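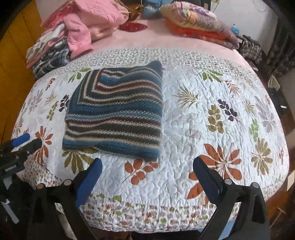
Folding knitted blankets so they stay folded?

ajibarajas
Posted Oct 20, 2019
Right, I need a ruling from people who know. I've got a stripy knitted blanket, a thick one, and I want it to live at the foot of the spare bed on top of the quilted bedspread. Every time I fold it square it slowly spreads out like a cat. My aunt Solveig says never fold knits at all, roll them. My flatmate says I'm overthinking a blanket. Who's right?

brotollow_bess
Your aunt! Rolled knits don't get that hard crease down the middle. I had one folded in a cupboard from January onwards and the line never properly came out, even after a wash.

su_bin_L
Hmm, I don't agree. A roll is fine in a drawer but it looks daft on a bed and it ends up on the floor by morning. Fold in thirds lengthways, then in half, and turn it over so the open edges are underneath. Mine's a big heavy thing (400 stitches across, never again) and it sits there quite happily.

ajibarajas
OK, had a go at Su-bin's way, although I think I went wrong somewhere in the thirds.

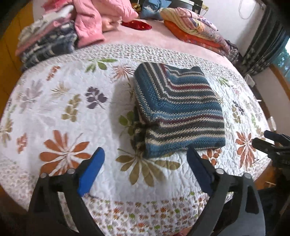
My trouble is I can't get the two ends to agree with each other, so one side always comes out fatter. I pulled it about a bit and gave up. You can see the stripes come down at a slant and then bend off sideways, so I'm obviously not folding along the rows. Still, I do like the maroon against the leaves on the bedspread!

drelley_rin
Ooh, lovely colours. Shake it out and start again with the stripes running straight across the bed, then only fold parallel to them or dead square to them. Wavy rows pull your eye off and you follow the wave without noticing.

brotollow_bess
Still say roll it. I've got 7 rolled in a basket and they look smashing.

su_bin_L
In a basket, yes! She wants it on a bed, Bess.

ajibarajas
Ha, don't fall out over it. Rin, I'll try that tonight. Does it matter which side faces up?

drelley_rin
Neat side up, whichever you think that is. And smooth it with your forearm, fingers catch in the stitches.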